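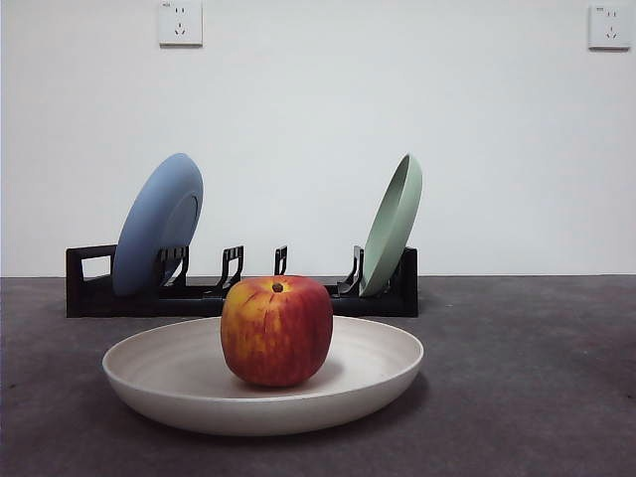

Robot Manipulation Lab, Handout 4
Comparing grippers: what a trial can and can't tell you
Feb 17, 2026

Read this before you come to the bench. Last year's reports on this unit were mostly a success rate with a paragraph of enthusiasm wrapped around it, and I would like fewer of those.

1. The claim we are testing

Moneck sells a two-finger parallel gripper with rubber pads. Grilon sells a soft three-finger gripper driven by air. Both brochures say the product handles "everyday household objects." Neither says which objects, where they were standing, or who picked them. Treat the phrase as having no content until you have given it some.

Our question is smaller. With the same arm, the same camera and the same controller, does either gripper do better at lifting a piece of fruit out of a bowl, and at taking a plate from a rack? If the answer is "we can't tell from this many trials," write that down. It is a perfectly good result and it will get full marks if you can show why.

2. Two tasks, two kinds of trouble

Fruit in a bowl. An apple looks easy because it is nearly round and about the size a hand expects. The trouble is the bowl. In a wide, shallow one the fingers have room at the sides, but they still come down toward a sloping wall, and a parallel gripper with thick fingertips can touch the rim on the way in. Once it does, the bowl may slide and the apple may roll, and the pose you got from the camera is out of date. Soft fingers forgive some of this. They also hide it: a soft finger pressed against the bowl can look just like a soft finger pressed against the apple until you lift.

Plates in a rack. With a blue plate leaning at one end and a green one at the other, tilted toward each other, you have two different approach angles before anyone has moved anything. A grasp tuned on one plate should not be assumed to work on the other. The dividers also stand close to the plates, so plan for finger clearance as well as grip force. I expect the soft gripper to do badly here. I have been wrong about that sort of thing before, which is why you are running it.

3. Where comparisons go wrong

Retuning one side only. If you spend an afternoon adjusting the Grilon's pressure and ten minutes on the Moneck's closing width, you have compared your own patience. Set a tuning limit, the same for both, and stop when you reach it.

Resetting by hand. People put the apple back where the robot likes it. They don't mean to. Use the printed list of start positions and follow it even when the next position looks hopeless.

Dropping trials. "Camera glitch, not counted" showed up in several logs last June, nearly always next to a failure. Every trial counts unless you stopped it before the arm moved.

Blaming the gripper for the camera. A dark rack behind the bowl and pale plates near a pale wall can give a depth camera a hard time at the edges. Save the estimated pose for each attempt. If the fingers closed neatly on the wrong spot, that is a perception failure and belongs in its own column.

4. Reading the Ruggiero numbers

The Ruggiero report on the course page gives 1,000 attempts and sounds very convincing. Look at its appendix. Only 470 of those used a bowl at all, and 61 used a rack. The rest were objects standing alone on a flat table. There is nothing dishonest in this, but the headline rate is mostly a flat-table rate, and it tells us little about either of our tasks. The report also never says how long an object had to stay in the grip to count as held.

5. What you will do

Each group runs 155 attempts in all, split across the two grippers and two tasks as shown on the sign-up sheet. Switch grippers between blocks in the order given, since the pads wear and the air supply drifts during a long session.

A success means the object is lifted clear, held for the full count on the timer, and set down without being dropped. Anything else is a failure, including the ones that look lovely until the last second. Write the failure type in words before choosing a code.

The Skoltadance controller has an "adaptive grip" setting. Leave it off. It changes closing speed between attempts according to rules we have not been able to find documented anywhere, and I don't want it learning on half of your data. Groups that finish early may turn it on and run a separate block – labeled as such, and kept out of the main table.

6. Report

Four pages at most. Give raw counts before percentages, and an interval with every percentage. Include one failure you could not explain and say what you would need to record to explain it. Do not name a winner overall. If you think one gripper is better for one task, say which task, by how much, and what result would change your mind.

Logs are due with the report, unedited.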